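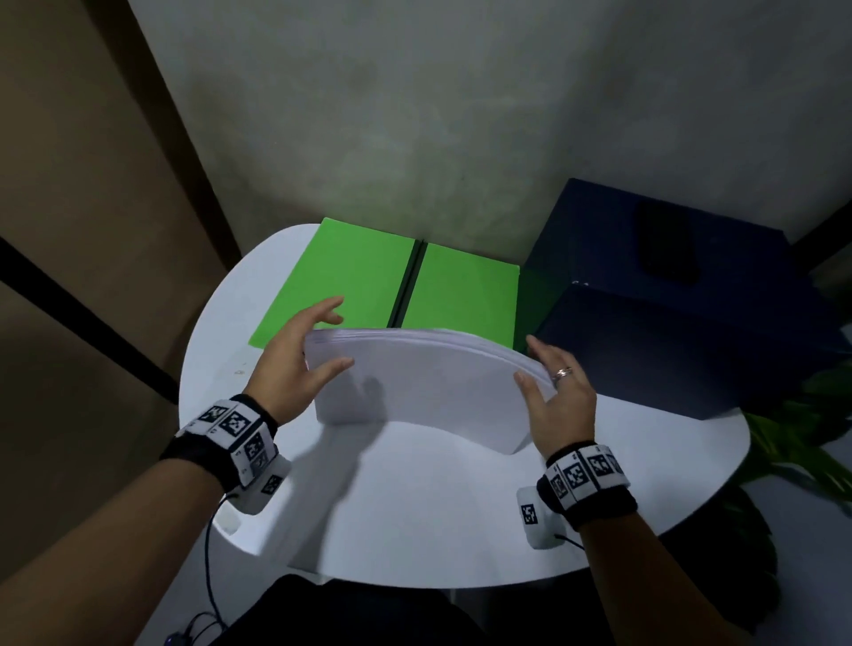 Blank paper, held on its long edge.

Local Politics in Rural Districts
Handout 2: Who decides about the market?

Read before the seminar. Bring your notes on handout 1, as the terms explained there (ward, standing orders, delegated decision) are used here without further explanation.

1. The case

Pettigrew is a market town in Garnolov district. The livestock market stands on land owned by the district council, close to the centre, and is run by a private operator under a lease. When the lease came near its end the council had to choose between renewing it on similar terms and selling the site for housing, with a smaller market to be built on the edge of town at Flinuvura Lane.

We use the case because the papers are fairly complete and the sums of money are small enough to follow. It also shows how a decision that looked like a property matter became the main subject of a district election. Copies of the papers are in the course folder, apart from the valuation, which was kept confidential at the time and has only been released in part.

2. The bodies involved

The district council owned the land and had the final say on the lease and on any sale. It was also the planning authority for the site. Students often find this odd. The two roles are kept apart in law: the planning committee must judge an application on planning grounds and may not take into account what the council stands to earn.

The town council had no power over either question. It was consulted, it passed a motion, and its members spoke at district meetings under the rules for public speaking. Several town councillors also sat on the district council, which raised questions about declaring interests (see section 5).

The county was the highway authority. Its comments on lorry traffic at Flinuvura Lane turned out to matter more than anyone had expected, and the access road had to be redrawn.

The Moketti Growers' Association represented smaller farms in the valley. It held no formal position but was the best organised of the outside groups. Its members sold vegetables and eggs from stalls beside the livestock pens on market mornings and would have lost their pitches under the relocation plan as first drafted.

3. The consultation

The district council ran a consultation in January. It received 178 written responses. The officers' summary grouped them under three headings: for relocation, against relocation, and other. The last group was large, and it is worth reading the appendix to see what went into it. Letters that supported a move in principle but objected to Flinuvura Lane were placed under "other", as were letters that dealt only with parking.

A consultation of this kind is not a vote. Councillors must consider the responses with an open mind, but they are free to decide against the majority if they can give reasons. The growers' association argued that the result had been played down. The council leader's reply was that respondents had chosen themselves and that few people under forty had written in. Both points can be true together.

Note the timing as well. January is a bad month for hill farmers to attend evening meetings, and the public session in the town hall began at 5 p.m., when many were still feeding stock. A second session was added later at the request of the town council.

4. How the issue became electoral

Until the consultation closed, party labels played little part. The ruling group was split, and so was the opposition. This changed when candidates were selected for the spring elections. In the two Pettigrew wards, sitting members who favoured a sale were challenged by independents standing on a single promise, to renew the lease.

The leaflets are in the folder. When you read them, look for the following:

Who is said to own the market. Some leaflets say "our market", others "the council's site", others "taxpayers' land".

What is left out. No leaflet from either side mentions the repair bill for the pens and drains, although the figure had been published.

How farming is described. In some leaflets it is a business in decline which needs a smaller, cheaper building. In others it is recovering, with new growers coming in and more direct sales. Very little evidence is offered for either view.

Whether the imprint is there. Printed election material must show who printed it and who it is published on behalf of. One leaflet in the set lacks this.

5. Interests

A councillor with a financial interest in a matter must declare it and normally leaves the room. Difficult cases lie further out. Consider a member who rents grazing to a farmer who sells at the market, a member whose brother has a stall, and a member who has said in a leaflet that the lease must be renewed. The first two raise questions of interest. The third is a question of predetermination, meaning that the mind was closed before the meeting. Having a known view is allowed. Refusing to listen to any argument against it is a problem.

6. Outcome

The lease was renewed for a shorter term than before, with a break clause that either side could use. The stalls kept their pitches. The Flinuvura Lane site stayed in the local plan as a possible location, so the question will come back.

7. For the seminar

Write 2 pages on one of these topics:

The officers' summary of the consultation. Was it fair, and how would you have grouped the responses?

The council as both landowner and planning authority. Which safeguards were used in this case, and were they enough?

The leaflets. Choose 2 from opposite sides and compare how they describe farming in the district.

Hand in on paper at the start of the session. Work sent by email will be marked but may come back later.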